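Coasters: one matching set or a happy jumble?
Home & Table > Kitchen Odds and Ends
19 replies, 1466 views

porurville_nandini
Jun 14, 2024
OK coaster people, I need you! We moved in April and I finally have a real drinks corner, and I'm down to a stack of plain cork rounds that have gone dark in the middle. My first thought was to buy a nice matching set. Then I went to my sister's place and every single coaster on her table was different, and I have never had so much fun picking where to put my tea. So which camp are you in, and what holds up? We drink a lot of hot tea and a LOT of iced coffee.

Senthil Devadiga
Jumble, all the way. I have never bought two the same. Guests always go for "their" one and then they use it, which is half the battle. With a matching set people treat them like decoration and put the glass down next to it.

clarach_mawuli
Matching for me, sorry! Mixed coasters look great for a week and then you notice they're all different heights and none of them stack. I have nine slate ones in a little holder and they go back in the holder every night. Very satisfying. Do put felt dots under slate though or you'll hear it scrape.

Senthil Devadiga
Slate is so loud, Mawuli. Every time you put a cup down it's like somebody knocking at the door.

clarach_mawuli
That's what the mug's rubber ring is for. Or a lighter hand :)

Jayanthi P.
Knitted ones for iced drinks! I make mine in cotton, double strand, and they soak up every bit of the drip. Wash them with the dish towels. Don't use acrylic yarn for anything that's going under a hot pot, cotton only. I can get a round one done in an evening and it is the best use of leftover yarn I know of.

porurville_nandini
Jayanthi, do they go flat after washing? My mom made some years ago and they curled up like little bowls.

Jayanthi P.
Pull them into shape while damp and leave them under a heavy book overnight. If they curl right off the needles the stitches are too tight, so go up 2 needle sizes. Mine have been through the wash all winter and they still lie flat.

wasia_muthu
I love woven rattan and I'll defend it to anyone, but it is a hot drink coaster. Water goes straight through the gaps. I learned that on my grandmother's side table, and there's still a ring to prove it. For tea though — light, warm looking, doesn't stick to the cup. The sticking is my big complaint about anything glossy. You lift your glass and the coaster comes up with it and drops in your lap.

Senthil Devadiga
Pinch of salt on the glossy ones! Old bar trick. Works on my tile coasters every time.

clarach_mawuli
So now we're salting the furniture. I rest my case for slate.

wasia_muthu
Here's my argument for the jumble, Nandini. Rattan, light blue, a pink flower, all on gray marble pattern, and I think they get along beautifully. The second one has mugs with them, one with a red inside that I really like next to all that gray.
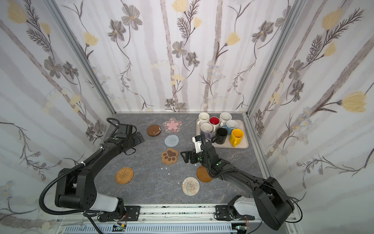
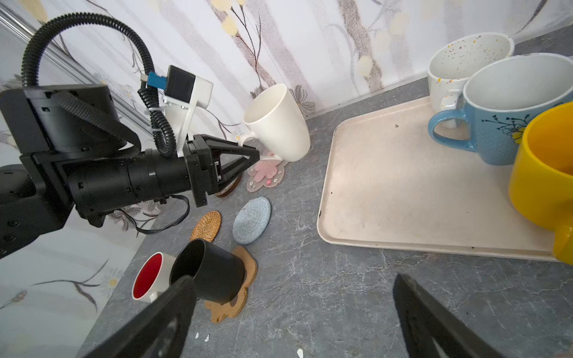 What makes it work for me is keeping the background calm and letting the small things be silly. If your counter is already busy, I'd lean closer to Mawuli's side and stick with one color. Also think about size before you buy anything! A lot of the cute shaped ones are narrow where the cutouts are, and a wide mug will hang over. I take my biggest mug's measurement with me when I shop, written on the back of a receipt.

porurville_nandini
Oh, I'm sold on the flower shape. My counter is plain off-white so I think I can get away with anything. Has anyone tried the paw ones? My daughter has been asking.

Jayanthi P.
My niece has a felt paw and it's adorable, but crumbs get in around the toes. Quick go with a dry toothbrush and you're fine.

clarach_mawuli
I'll give you this much, the light blue one is nice. I would own one light blue one. In the holder.

Senthil Devadiga
He's turning!! Get him a paw.

porurville_nandini
Update: ordered cotton yarn in mustard and dug out my needles. Starting with four knitted and then I'll hunt for odd ones at the flea market. Jayanthi, how many stitches do you cast on for a regular mug?

Jayanthi P.
For a round one I start at the center with six and increase from there. I'll type up the pattern tonight and put it in the knitting section so it doesn't get lost in here.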